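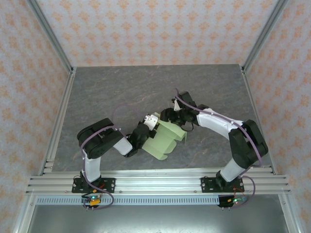

3. Imitation learning with two arms

Course notes, Robot Learning, April. Instructor: Savvas Drakos.

Last time we trained one arm to reach a fixed point. This unit moves to two arms and light, flexible objects. A folded sheet changes shape as soon as either gripper moves, so the policy has to learn both arms together.

3.1 Method

We follow the action chunking setup from the Celtasus project notes. A person teleoperates both arms and we record joint positions and camera images. The network takes the current images and joints and predicts the next 10 actions for both arms at once. At run time, overlapping predictions are averaged, which smooths the motion.

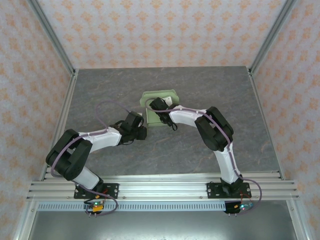 Fig. 3.1. Two-arm cell with the green container between the grippers.

3.2 Result to discuss

Stavros Zacharopoulos trained the same network on 200 and on 800 demonstrations. The larger set helped most in the stages where both grippers are close together. It helped very little with the first grasp. Errors there came mainly from the starting pose of the object, and the extra demonstrations repeated poses we already had.

Before the lab, read the Nikolaidis handout up to the section on averaging. Be ready to explain:
- why a longer chunk reacts more slowly to a slip
- what happens if each arm gets its own separate policy
- how you would choose starting poses for the next 200 demonstrations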